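A Common Standard for Demonstration Work Is Overdue

Published 19/10/2022 by the Varnotlow Office for Automation Practice

Rules for robots in factories have been refined over many years. Rules for the people who teach robots have not. This office believes the gap should be closed, and that the laboratories themselves are best placed to close it.

The draft code circulated in June by the Sturkcombe working group is a reasonable start. It asks every site that records human demonstrations with hand-held grippers to keep a written task sheet, to check its markers before each session, and to log any change made to the workspace. Several members have objected that these duties are a burden on small teams. We take the objection seriously, but we do not share it.

Consider what happened at Gukia. The site submitted 3,100 recordings for review under the trial version of the code. Of these, 2,735 were accepted. Most of the rest were set aside for one plain reason: a shelf had been moved between sessions and the change had not been written down. The recordings may have been perfectly good. The reviewers had no means of knowing, and a record that cannot be checked cannot be relied upon by anyone outside the room in which it was made.

The code is also right to address the operator. A person who repeats the same reach 100 times in a sitting will tire, and tired hands teach poor habits. The draft sets a limit of 26 demonstrations before a break. We would accept a different number if good evidence were offered for it. We would not accept the absence of a number.

On one point the draft goes too far. Section four would require every workspace to be stripped to a plain surface and a single object. Homes and offices do not look like that, and a machine trained only on bare tables will be of little use in either. 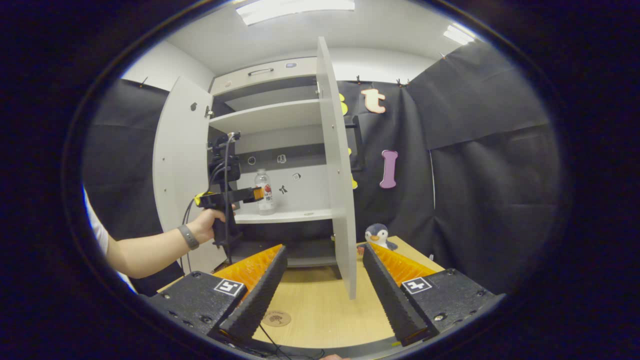
Ordinary clutter should be permitted, provided that it is declared. A bottle on a cabinet shelf is the object of the task; a coaster or a plush toy on the same table is part of the setting, and a single line on the task sheet is enough to say so. The Ziółkowski laboratory has worked in this manner under its own house rules and reports no difficulty in keeping the sheets current.

The same principle should govern cables, which the draft mentions only in a footnote. Two tools working at one cabinet bring their cables close to the operator's hands — a matter of safety as much as of data quality. We ask that cable routing be moved into the main text and checked at the start of each session.

Members may submit written comments on section four and on the cable provision to this office. We will forward them to the working group in full, including those that disagree with the position taken here.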